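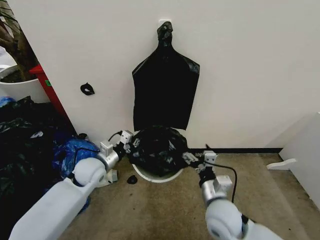
Black bag on a wall hook, white bin below

How to comment on a planning application

Any member of the public can comment on a planning application. You do not have to live next door, own your home or have received a letter. You can object, support, or raise points without doing either. This page covers applications in the Tollgate area, but most of it will apply elsewhere in England.

Before you start

You will need:

The application reference number
The closing date for comments
An email address, or pen and paper
An hour or two to read the documents

The reference is printed on the yellow notice and on any letter sent to neighbours. If you have neither, search the council's planning register by street name or postcode. Put the full reference in everything you send. The old dairy site on Mill Lane has had several applications over the years, and comments sent with only "dairy site" at the top have ended up on the wrong file. The current one ends in 1459.

Step 1: Check what type of application it is

The type decides what the council is allowed to look at.

A full application covers everything: the use of the land, the buildings, the access, the landscaping.

An outline application asks whether the development is acceptable in principle. Some details, called reserved matters, are left for later. Look at the application form to see which ones. Access is often settled at the outline stage, so if your concern is the junction, that is probably the time to say so.

A reserved matters application follows an outline permission. The principle has already been agreed and cannot be reopened. Arguing that a field should stay a field will not help at this stage, but comments on layout, height and planting can.

A change of use application is about what a building or piece of land is used for. There may be no building work at all.

There are others, such as prior approval and applications to vary a condition. With a variation, find the original decision notice and read the wording of the condition next to the wording they want instead.

Step 2: Read the right documents

A large application can have over a hundred files. You do not need them all. Start with these:

Application form
Site location plan (the red line shows the land applied for, and a blue line shows other land the applicant owns or controls)
Proposed site plan
Elevations and floor plans
Planning statement, or design and access statement
Transport statement, if there is one
Flood risk assessment, if there is one

Read the site plan first and the planning statement last. The statement is written by the applicant's agent to make the case for approval, and it is easier to judge once you know what is being built and where.

Note the drawing number and revision letter of each plan you refer to. Plans are often replaced part of the way through. When Drevitz Homes put in its scheme for the station yard, the parking layout went through four versions, and many of the comments were about a layout that had already been withdrawn.

If a plan has a scale bar, you can measure from it. Print it at the paper size stated on the drawing, or the measurements will be wrong.

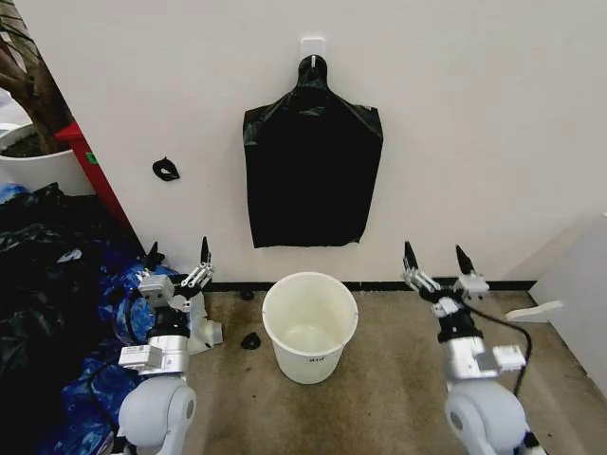 Tollgate Residents' Association: Planning and Land Use Group

Step 3: Sort your points

Planning officers can only take account of material considerations, meaning matters relevant to planning. Write down everything that bothers you, then divide the list.

Points that can usually be considered:

Loss of light or overshadowing
Overlooking and loss of privacy
Road safety, access and parking
Noise, smells and other disturbance from the use
Effect on trees, wildlife and listed buildings
Design, scale and materials
Flooding and drainage
Conflict with the local plan or a neighbourhood plan
Previous decisions on the same land, including appeals

Points that usually cannot:

Loss of a private view
Effect on the value of your home
Boundary disputes and private rights of way
The applicant's character or motives
Competition between businesses
Short-term disruption from building work

A point on the second list can sometimes be put in a way that belongs on the first. "I will lose my view" carries no weight. "The rear wall will be two storeys high and close to my kitchen window, and will be overbearing" can be considered, if it is true. Do not stretch it. Officers visit the site.

Step 4: Find the policies

The law says that decisions must be made in line with the development plan unless material considerations indicate otherwise. A comment that names a policy is more useful than one that does not.

Open the local plan on the council's website and look at two things. The first is the policies map, which shows whether the land is allocated for housing or employment, or protected as open space. The second is the list of policies. Pick out the ones that match your points and read them in full. The supporting text under each policy often says how it is meant to be applied.

You only need to quote the few words that matter. Give the policy number, quote the phrase and say why the proposal does or does not meet it.

Step 5: Write the comment

Keep it to 500 words if you can. There is no rule about length, but the officer's report will summarise what you say in a line or two, and it helps if the main point is easy to find.

A layout that works:

Reference number and site address
Your name and address
Whether you object, support or are making a general comment
Each point under its own short heading, strongest first
Any conditions you would want if permission is granted

The last item gets left out a lot. People who object feel that suggesting conditions weakens their case. It does not. Opening hours, obscured glass, a planting scheme and delivery times are all things that can be controlled by condition, and if the application is approved they may be the only part of your comment that has an effect.

Use your own words. Standard letters are counted, but are normally grouped together in the report as one set of points. On the Flenari warehouse application there were 23 separate comments and a much larger pile of identical ones, and it was the separate ones that raised the question about lorries turning in Church Street.

Photographs are useful if they show something the plans do not, such as a drain that backs up or cars parked on a bend. Write the month and time of day underneath - "March, 8.15am" is enough.

Step 6: Send it in

The online form is the quickest way. It times out, so write your comment in a separate document and paste it in. Attachments may have to be emailed separately with the reference in the subject line.

Comments by post should be sent early enough to arrive by the closing date. Keep a copy either way.

Your comment will be published. Councils normally remove phone numbers, email addresses and signatures, but your name and address will usually be shown. Do not include health details or anything about a neighbour that you would not say to them. Anonymous comments are given little or no weight, and may not be accepted.

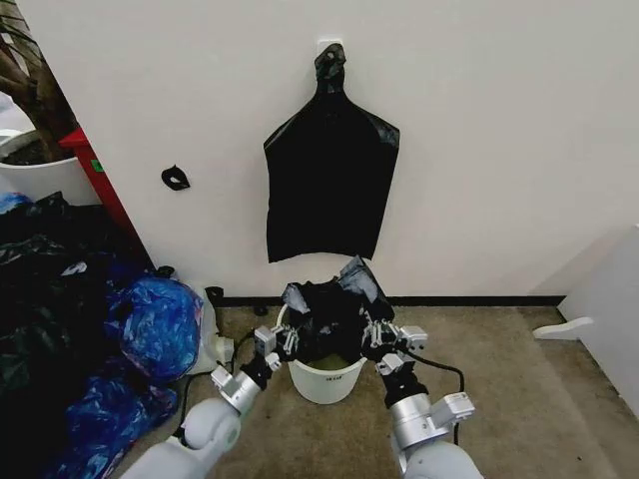 Can I still comment after the closing date?

Late comments are often accepted up to the point a decision is made, but the council does not have to wait for them, so send yours as soon as you can and check the register to see that it has appeared.

Step 7: Follow the application

Look at the register once a week. You are checking for amended plans, replies from the highways authority and other consultees, and the name of the case officer. If the plans are changed in a significant way there may be a second round of comments, and this can be shorter than the first. Say whether your original points still stand.

The highways reply is worth reading in full. In the Alhassan Storage case it asked for a revised visibility splay at the entrance, and the revised drawing took out a length of hedge that the ecology report had assumed would stay. A resident spotted it and wrote one paragraph.

Step 8: Find out who decides

Most applications are decided by officers under delegated powers. A smaller number go to the planning committee. Your ward councillor may be able to ask for an application to go to committee, but there is a deadline for this and it has to be for a planning reason. Write to them early and attach your comment.

If it does go to committee, you may be able to speak. You will have to register beforehand, and the time allowed is short, often three minutes. Read your speech aloud with a clock at least once. Leave out the history and start with the strongest point. Councillors will already have the report, so refer to its paragraph numbers.

After the decision

The decision notice and the officer's report are both put on the register. If permission is granted, read the conditions, in particular any that must be met before work starts. If you later think a condition is being broken, report it to planning enforcement with dates and times.

Only the applicant can appeal against a refusal. Objectors have no right of appeal against an approval. Judicial review is possible on legal grounds, but the time limit is very short, it can be expensive and you would need a solicitor's advice straight away.

If an appeal is lodged, comments already made are normally passed to the Planning Inspectorate. Check the appeal letter for whether you can add to them and by when.

Paper copies of this guide are kept at Tollgate Library, in the local information rack by the photocopier.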